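Clirngate Forums > Manipulation > Sim and training

Thread: Wrist view only vs wrist + overhead, my numbers look backwards

dropped_frames
Sun 12 July
OK so I need somebody to tell me I'm being dumb. I've been training a grasping policy on simulated demos, and I keep reading that a second overhead view helps a lot. I ran it both ways. With 2000 demos the wrist-only policy beats the two-view one on my held-out objects, and it isn't close. At 4000 they come out even. Same network, same learning rate, same everything. I was so sure I'd mixed up the folders that I renamed them all and ran it again (same answer!).

Has anyone else seen this?

pegboardpete
How many seeds? If it's one seed each I wouldn't lose any sleep over it.

dropped_frames
7 per setting. I learned that lesson back in November.

pegboardpete
Fair enough, I take it back. Then my guess is the overhead encoder is just memorizing your table layouts. With the smaller set it has an easy shortcut, and with the bigger one it runs out of room to cheat. Try shuffling the background colors between episodes and see if the gap shrinks.

hadex_user_ok
I don't buy the shortcut story. We run the Hadex baseline and it gets better with the second view at every size we've tried. My money's on your crop. If the overhead picture is scaled down so far that the object is a smudge, of course it adds nothing. What resolution are you feeding it?

dropped_frames
Same as the wrist one. And yeah, the object is small in it, I'll admit that. But small and useless should give me a tie, and I'm getting a loss.

hadex_user_ok
A useless input can still hurt when you're short on data. That's pretty much the definition of overfitting.

pegboardpete
Which is what I said, with fewer words :)

quietservo
Jumping in to ask what your wrist frames look like close to contact. Ours get really odd in the last stretch before the grasp, and the policy either loves that or falls apart. It made more difference for us than the number of views. 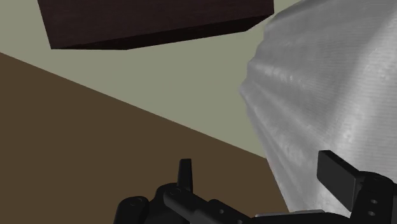

Melati Lau
Research engineer, Prokov sim group

Hi all, quietservo pointed me at this thread. The frame I've put up is from our own sim, and it's the kind I'd look at first. The horizon is tipped way over, the crumpled white thing fills most of the right side, and one finger pad is right up by it. It looks like a mess to a person, but the pad and the folds sit together in the picture, and I think that relationship is what a small policy picks up on quickest. An overhead view gives you the layout and not much about that last bit of the approach.

So I'd split your failures by phase before touching the network. When we did that, nearly all the help from the second view was in the reach, and the close-in part got slightly worse. Yoga Sinaga on our team then tried dropping the overhead input at random during training — that got the close-in part back for us, though I wouldn't swear it carries over to your setup.

hadex_user_ok
Random dropout on a whole view always felt like a hack to me. Doesn't it just teach the policy to ignore the overhead?

Melati Lau
If you drop it too often, yes, and we've done that too. Check by blanking the overhead at test time. If the score doesn't move, you've gone too far.

dropped_frames
Splitting by phase is a great idea and I'm a little embarrassed I hadn't done it. I've got the rollouts saved, so I'll start there, then try pegboardpete's background shuffle, then a tighter crop. One change per run this time.

pegboardpete
Post the curves even if they're ugly.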